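Subject: Re: [floor-talk] the arms at Plosolico, anybody else living with this?

Keir Cruickshank wrote:

> We're a small accessories outfit (bags mostly, some giftware) and the
> owners are talking to Prurnance about putting arms on the sorting and
> display prep side. I've been asked to write up "staff impact" by Monday
> and I have no idea what to put. Everybody here thinks they're getting
> walked out the door. I know a couple of you have already been through it.
> What changed for the people? Not the sales version please.
>
> Also does anybody train the things in-house or does the vendor do it all?
>
> Keir

Hi Keir, and hi everybody, I've been lurking since the label printer thread so forgive me if this runs long!

I'm at the Surasberg site, the one Plosolico took over, and we went in with Prurnance last April. We do sample prep, which means bags, bottles, leather desk stuff, all the bits that go out to showrooms and then come back in a sorry state. Before any of this we had 30 people on it across two shifts. We still have 30. But it isn't the same 30 jobs, and I'd put that right at the top of your write-up, because it's what my crew wanted to know and it took management weeks to say it out loud.

The training question first, because that one surprised me. We do nearly all of it ourselves. The vendor sent someone for the first stretch, and then it was us with the hand grippers, picking things up and putting them down and picking them up again so the arms have something to learn from. You do a bottle, you do a box, you move them someplace else on the table and go again. We're on the schedule for 7 sessions a week and the target is 700 good picks, and a pick where you fumbled doesn't count (well, it gets logged, but not toward your number). I thought I'd hate it. I don't! It's kind of soothing in the mornings and by three o'clock my wrist is telling me all about it.
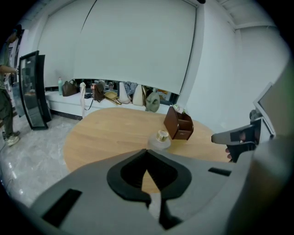
Does the person holding the gripper need any technical background?

Anyone who has handled the stock for a while can do it. Our best two came off returns and neither of them had touched anything like it before. What they did have was years of knowing that you don't grab a soft bag by the side, and that a cap will slip on you if you go at it crooked. The computer part was one afternoon.

I wrote that out as a question since it's the first thing my own manager asked me, and it'll be the first thing yours asks too, so feel free to lift it.

Now the not-so-nice stuff, since you said no sales version.

The pay thing got messy. For the first couple months the gripper sessions were paid at the regular sorting rate, even though what we know is pretty much what's going into the machine. People got sore about that, me included. We ended up with a bump for session hours, but only after a bunch of us sat down with HR and wouldn't drop it. Get that settled BEFORE the first session, Keir. I can't say it loud enough. Once everybody's already doing it for the old rate it's a much harder conversation.

Then there's the pace. The arms don't get tired and they don't chat, and when the sorting line is going well it feeds the finishing tables faster than we used to feed ourselves. Finishing is still all people (straps, stuffing, wiping down, tags). For a while those tables were just buried. They finally put a cap on the line so it holds when finishing backs up, and whoever is on finishing can hit the hold themselves without asking. Ask for that too.

And I'll say this one quietly, it's a bit lonelier. Sorting was where you talked. Four of you around a table and you'd get through a whole morning and somebody's whole divorce. Session work you're concentrating, and if you're yakking you miss the pick. We've started overlapping the breaks so it's not so bad, but a couple of the older ladies moved over to shipping mainly for the company and I don't blame them.

On the plus side, lifting is way down. We had a lot of shoulder trouble from the overhead bins and the arms took that over first thing, and I wouldn't go back to it for anything. The other thing is that people ask us stuff now. When the arm keeps squashing the same woven bag, an engineer comes down and wants to know how I'd hold it. In 58 months here before this, I don't remember one person from upstairs asking me how to hold a bag!

Somebody on here (was it the Yalçınkaya people?) said their vendor does the training off site with their own crew. If they're still reading I'd love to know how that's going with soft goods. My gut says you'd lose a lot, but maybe their stock is more boxes and less floppy stuff.

Keir, if it helps I can send you the sheet we used for the pay talk, with names taken off. It's two pages and one of them is mostly about break times. I'd also ask Prurnance straight out who owns the recordings and how long they keep them, we only thought of that late and the answer took forever.

Gotta run, I'm on finishing at one and there's a pile of totes with my name on it.

Dee
Surasberg, sample prep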